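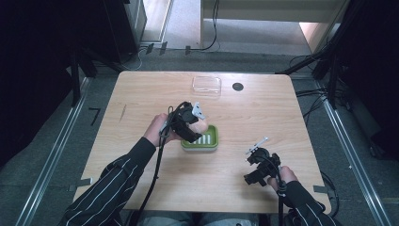 Where Does the Soap Go? A Bathroom Sorting Project
Student project report, Home and Living Design, March

I picked soap dishes for my project, and yes, my roommates laughed. But we share one bathroom between five people and the sink area was a mess every single morning, so I figured I had plenty of material right at home!

The question was pretty simple. If you give every small thing by the sink its own spot, do people put it back there? My project partner Mizanur Kodikara thought they would for a couple of days and then quit. I was more hopeful (I usually am).

What we used

We wanted everyday stuff, so most of it came out of our own cabinets. The main piece was a green soap dish with white ridged slats across the inside. I like slats a lot better than a flat dish, where the bar ends up sitting in its own puddle and gets that gross jelly layer underneath. We also had a clear plastic lid, flat and rectangular with rounded corners, and that became our tray for hair ties and razors. I tried out the layouts on a light wooden table first, moving the dish and the lid to different places before anything went near the real sink.

What we did

We ran three layouts, one week each, 21 days in all. In the first, the dish went behind the faucet. In the second, it sat on the left with the tray beside it. For the last one we put the dish up front on the right and moved the tray to the shelf. Every night after 9 I checked the sink and wrote down anything that was out of place.

What we found

Over the whole project I wrote down 51 misplaced things, and more than half of them were from the first week. Reaching behind the faucet with wet hands is annoying, so the soap just got dropped wherever. The third layout was the clear winner - even my messiest roommate used the dish. The tray did worse on the shelf, though. Hair ties kept coming back to the sink like they lived there.

What I would change

I'd ask people before starting which hand they reach with, as two of us are left-handed and I only thought of it in the last week. I'd also like a second tray, a smaller one, just for the razors. Mizanur wants to try the same thing with the kitchen sponge next, and I already said yes.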